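Bench layout revised at the Hubáček workshop

The packing benches at the Hubáček workshop have a new surface specification, effective 31/07/2024. The bare tops in use until March scratched easily and gave no fixed reference for placing small parts. They are now covered with brown paper from Urno, 300 grams per square meter, and marked out in dark blue tape.

Tape is laid lengthwise first, then crosswise, to form roughly square cells. Strips should be pulled flat but not stretched -- stretched tape creeps back and lifts at the ends. Allow 15 minutes per bench for taping. Paper is replaced every 5 weeks, or sooner if torn.

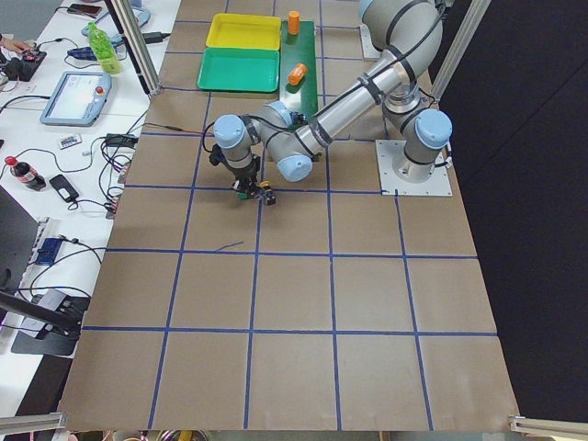
Trays stay at the far end of the table, yellow behind green, so the grid remains clear for sorting. Replacement rolls are held in the Vivik store under stock number 328. Offcuts go in the paper bin with the tape removed.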